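Home Diary Archive About Contact

8th January

Sunday, and I was out of the house before nine, which anyone who knows me will find hard to credit. The open day at Sinville! I have been looking forward to it since Stamatia Stefanou put my name down back before the holidays, and I slept badly on account of it, like a kid before a school trip.

Bus 211 all the way to the end of the line, then a walk along the canal road with my scarf over my nose. I went past the gate twice. The sign is for Lotex, the company that has the unit, and I was looking for Sinville, so I ended up asking a man unloading a van and he pointed at the door right behind me. Coffee inside, thank goodness, and a sticker with my name spelled wrong (I kept it, it's on the fridge).

Stamatia found me by the coats. She has been there since March and she talks about the place the way my sister talks about her garden. She wanted to show me everything at once and so we kept starting down one aisle, stopping, and going back for something she'd forgotten. I didn't mind a bit. The idea of the place, as I understood it, is that people do ordinary jobs by hand with grippers, the kind you hold, so a robot can be taught from what their hands did. So no big arm swinging around behind glass, which I had sort of pictured on the bus. Mostly it's people, quietly getting on with small things over and over. I loved it right away.

I got to watch a woman do one pick again and again, a little part out of a tray and into a slot, and she had this lovely unhurried way of coming at it from the side. I asked if she got bored. She said the first week yes, and after that you start noticing your own hands. I've been noticing mine all evening, peeling potatoes, opening the mail. Do I always turn a key with my elbow out like that? Apparently I do.
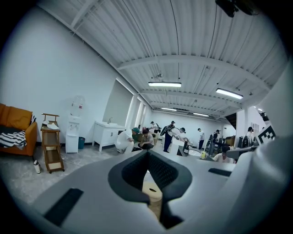
Then it was my turn. Stamatia handed me a gripper and told me to forget about being fast. Of course the first thing I did was hurry. You squeeze and the fingers close, simple enough, but your wrist wants to do all the things it usually does with five fingers and it has to learn that it only has two. I dropped the part four times. I got it on the fifth and made a noise loud enough that somebody laughed, and after that I was fine, or fine-ish. She said my last few were good enough to keep. I don't know if she says that to all the visitors and I have decided not to ask.

They name their jobs, which pleased me no end. The one I did is called Funo and it's the beginner's one. The hard one is Psarras, after the person who thought it up, and it has a lid that must go on straight or it pops right back off. I watched three people try. Stamatia can do it nearly every time and was trying very hard to look as if that was nothing.

There was a short talk after lunch and I wrote down the numbers on the back of my hand like a teenager. On Friday they recorded 247 good tries at Funo. They want 400 a day by spring. The total for Psarras is 1344, and the speaker said the robot still gets the lid crooked more often than he'd like, and he said it so cheerfully that I warmed to him completely. I asked why they keep any of the clumsy ones and he said a clumsy try with a good recovery can be worth having. I thought about that a lot on the way home.

Things I forgot to ask: whether left-handed people do it differently, how long a shift is, and what happens to the parts when they wear out. Will send Stamatia a message tomorrow.

Home by six with sore fingers. Soup, toast, feet up. She says there's another open day in March and that I can bring someone, so I've already called Dad, who grumbled about the bus and then asked me twice what time it leaves.

Must remember to wash the scarf.

Share this entry 3 shares 11 comments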